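Kitchen tongs

Kitchen tongs are a hand tool for gripping, lifting and turning food. In their simplest form they are two arms joined at one end and free at the other, and the cook closes the free ends around whatever needs moving. They are among the most used tools in home kitchens and in restaurants alike, and many a cook who owns a drawer full of gadgets will reach for the same well-worn pair day after day.

Construction

Most tongs belong to one of two families. The older kind is made from a single strip of metal bent into a long U, so that the bend itself acts as the spring. The newer kind has two separate arms held together by a pin, with a small coiled spring that pushes them apart. Pinned tongs usually have some sort of lock, often a ring or tab at the top that is pulled to hold the arms closed for storage, and the same ring is handy for hanging the tongs from a hook.

The gripping ends are called heads, tips or, in some families, claws. Plain metal heads with a scalloped edge hold meat and vegetables firmly, and they stand up to a hot grill without complaint. Silicone heads are softer and kinder to nonstick pans. They also come in a cheerful range of colors, and plenty of households use this to keep one pair for raw meat and another for food that is ready to serve.

Length matters a good deal more than new cooks expect. Short tongs give fine control and suit the table, the toaster and the salad bowl. Long ones keep the hand away from spitting fat and open flame, though they tire the wrist sooner and can feel clumsy with anything small, such as a shrimp or a single green bean.

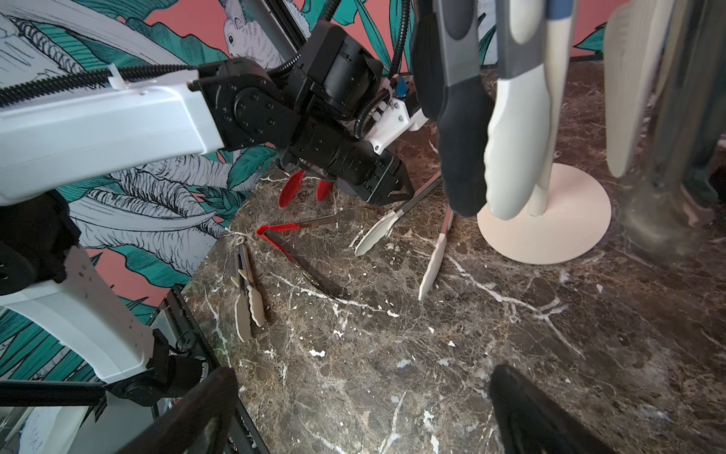
Storage is a matter of taste and of space. Tongs that lock shut lie flat in a drawer with the spoons and spatulas, while tongs without a lock have a way of springing open and jamming the drawer at the worst possible moment (usually with something burning on the stove). Hanging them from a rail or a countertop stand avoids the trouble and keeps them within easy reach. A tall crock also works, provided it is heavy enough not to tip.

Choosing and testing

A good pair opens wide, closes evenly and needs only light pressure. The heads should meet squarely at the tip, and a common shop test is to pick up a single sheet of paper from a flat counter. The home cooking writer Genalyn Umali, in her kitchen handbook Millet, suggests trying the tongs with a damp hand as well, and squeezing them a few dozen times before buying, as a stiff spring is hardly noticed on the first squeeze and very much noticed by the end of a long dinner.

The kitchenware maker Takside puts each new design through 2000 openings before it goes on sale, with a second check of the pin and spring at 1000. Its best known model, the Flindudano, has silicone heads and a pull ring.

Care

Metal tongs can generally go in the dishwasher, although food likes to hide around the pin and under the spring, and an old toothbrush with a drop of dish soap does wonders there. Silicone heads should be checked now and then for splits, especially where they meet the metal. Ramil Samonte, who taught evening cooking classes in Laltard for many years, had his students soak theirs in warm water with a spoonful of baking soda to lift the greasy film that silicone picks up over time.

See also: Spatula, Ladle, Slotted spoon, Utensil rack

Last edited 2019-10-31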